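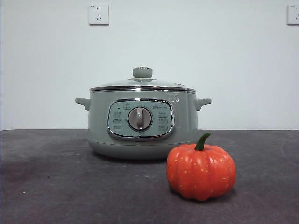
4.2 Food, heat and the remembered truce

Poems written for remembrance events often return to the same small stock of objects, and food is the most common of them. In the Rukcombe collection, tins, bread, tea and soup appear far more often than weapons do. Several of the poets wrote at home and said so in the notes they sent in with their entries, and the kitchen gets into the verse. A modern kitchen object such as the green multi-cooker in Figure 6, with its domed glass lid and the small orange pumpkin in front of it, has little in common with a trench brazier, but the poets move between the two without much trouble. One entry opens with a lid being lifted in a warm room and reaches the front line by its second stanza. Another stays indoors throughout and mentions the war only in its title.

Figure 6. Multi-cooker and pumpkin.

The collection holds 270 poems, all entered for the open competition at Rukcombe. We coded each poem for setting, speaker and named objects. Two readers worked separately and then compared their sheets. Where they disagreed, the poem was read aloud and coded again. Most disagreements concerned the speaker, who in many of the poems shifts from a soldier to a grandchild without any signal on the page. We kept both codes in those cases.

Poems about a truce or a pause in the fighting make up a smaller group, and they treat food differently from the rest. In poems about battle, food is usually missing, spoiled or late. In the truce poems it is handed over. The exchange tends to come near the middle, before any talk or singing, and it is described in short lines with few adjectives. Two of these poems name the men who trade. The others leave them as "he" and "the other one," which makes it hard at times to tell who is giving and who is receiving. We do not think this is carelessness, as the same poets are exact about place and weather elsewhere.

Olaniyan's earlier study of local war verse found that food was used mainly to show rank, with officers eating well and privates eating badly. We found little of this. Rank is hardly mentioned in the truce poems, and where it is, the officer is standing at a distance. The difference may come from the age of the material, which in Olaniyan's case was written by people who had served. The Rukcombe poets were working from family stories, school lessons and other poems.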